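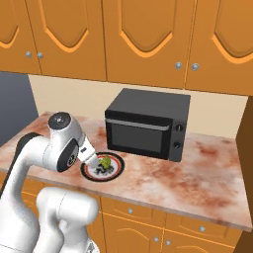
# Skellurine

Simulated kitchen episodes for testing how a policy carries on after a bad grasp

We use cookies to remember your settings. Accept | Manage

## Summary

Skellurine is a set of 1,000 simulated episodes with one robot arm working in a kitchen. It was built to test Jekley, our method for relabeling failed grasps so they can still be used in training. All episodes come from the Tosh simulator. Nothing was recorded on real hardware.

## Contents

- 444 episodes moving food between a plate and the refrigerator
- 556 episodes with counter and cabinet tasks
- 4 camera views per episode
- joint positions, gripper state and a one-line instruction

Cabinet finish, counter pattern and plate design are drawn at random for each kitchen. There are 40 kitchens. Splits are made by kitchen, so a test kitchen never shows up in training.

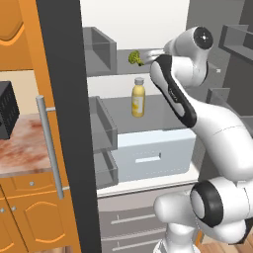
Lomel Technical Notes, No. 4

## Refrigerator tasks

The arm has to hold a small item at shelf height without hitting the bins or the open door. A broccoli floret is the hardest item we use – the stem is short and the fingers often close on the crown. A run counts as a success if the item rests on the named shelf when the episode ends.

## Result

With Jekley labels, the policy retried more often after a missed grasp and finished more of the refrigerator tasks than the same policy trained on successes only. On counter tasks we found no clear difference.

## Known problems

- Contact between fingers and soft items is stiff. Food does not deform.
- Door hinges have no friction model.
- Some instructions say "top shelf" where "upper shelf" was meant. We left these as they are.

## Changes

April 14, 2026 – fixed gripper state being off by one step. Files downloaded in December should be replaced.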